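**23rd May**

I have finished the shadow ablation for the grasping policy. The question was whether cheap shadow maps in the simulator hurt transfer to the real arm, or whether the policy learns to ignore them.

Setup: two training sets, same object pool, same random textures and poses. Set A uses low-resolution shadow maps, which leave stepped edges on the table surface. Set B uses filtered soft shadows and takes much longer to render. Both policies were trained for 10 epochs with the wrist view as the only input, then run on the Mosside bench with 13 household objects, none of them in the training pool.

Set B won on dark objects and made no difference on light ones. Most of the failures under Set A were closures on the shadow boundary instead of the object, with the fingers shut a little to one side. Matte black items on patterned stone were the worst case, as the object outline has little contrast and the jagged shadow edge is the sharper cue.
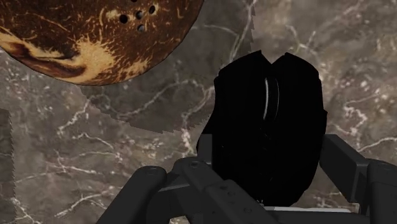

Ragnvald Solberg wrote back that I should randomise the shadow resolution per episode before paying for soft shadows everywhere, and that he would expect most of the gain from that alone. It costs nothing at render time, so it goes in next. I will keep the seeds fixed and rerun on 6 of the dark objects first.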